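3.2 Folding heavy garments on a bed

The second group of tasks concerned trousers and skirts in heavier cloth. Most earlier work on household laundry has treated the folding of shirts and towels on a table, where the surface is flat, firm and at a convenient height. The households that took part in the Stulness survey seldom worked in this way. Clean laundry was carried to a bedroom, put down on the bed and folded there, often among pillows and bedding that had not been cleared away first. We therefore took the bed as the standard surface for this part of the study and kept the table for comparison only.

A bed differs from a table in several respects that bear on the fold. The surface gives under load, so that a garment pressed at one point tends to rise at another. The comforter has its own folds, and these show through a thin garment as false creases. The height is lower, and the person folding either bends or kneels. Friction between cloth and bedding is also higher than between cloth and a bare table top, which helps to hold the first layer in place but makes it harder to slide a garment round once it has been put down.

Denim was chosen as the main test cloth. It is stiff enough to keep a crease when handled with moderate care, and its seams provide fixed lines to which a fold can be matched. Against this, the seams are thick. Where several layers meet, as at the waistband or the lower corner of a pocket, the cloth resists bending and the fold moves to the nearest thinner place. A garment folded straight across such a point will open again when released - an effect that we call spring-back in the remainder of this paper.

The garments were sorted beforehand into 2 weight classes, following the scheme used in the Nendwood handling trials. The lighter class held washed and worn denim, the heavier class held stiff denim that had been washed only a few times. A total of 43 garments were folded, each by one person without help. No instruction was given as to the order of folds, except that the finished piece should lie flat and fit on a shelf of ordinary depth.

3.3 Order of work

Four stages could be told apart in nearly all sessions: lifting, spreading, folding and smoothing. Lifting took the garment from the heap by whatever part came first to hand. The purpose of spreading was to find the waistband and bring it under control. Folding proper began only when both ends of the waistband, or one end and a side seam, were held. Smoothing was done with the flat of the hand or by drawing the cloth outwards between two held points.

The spreading stage showed the greatest variation. Some participants shook the garment out above the bed and let it fall, while others kept most of it resting on the comforter and raised only the part being worked on. The second method is slower at the start. It does, however, keep the weight of the cloth on the bed, and the held edge is less likely to be pulled out of line by the part that hangs.

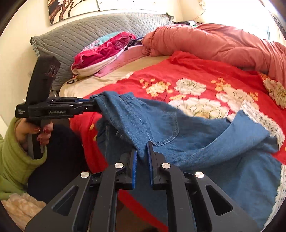 Back pockets were of particular use as reference points. The pale topstitching stands out against faded blue cloth and gives the eye a straight line close to the middle of the panel. Double rows of stitching along a seam serve the same purpose over a longer distance. Where the cloth had been taken up between two points, one high on an edge and one lower down, participants tended to bring the lower point into line with the stitching before making the first fold.

Errors at this stage were mostly of one kind. The upper layer was placed correctly but the lower layer had caught on the bedding and stayed behind, leaving a wedge of cloth sticking out at the side. Chu describes the same fault for bed sheets and calls it a trailing layer. It was corrected either by lifting the whole garment and starting again, or by reaching underneath and drawing the lower layer through. The latter disturbed the comforter and in the heavier class often produced a new crease near the hem.

The finished folds were graded by the Ustoser scale for edge alignment and flatness. Grades are reported separately for the two weight classes in Section 4, together with the results for the table.

Related articles
Edge alignment in hand-folded towels: a comparison of surfaces
Spring-back in layered cotton cloth
Storage depth and shelf use in small bedrooms
Sorting before folding: household laundry routines in Stulness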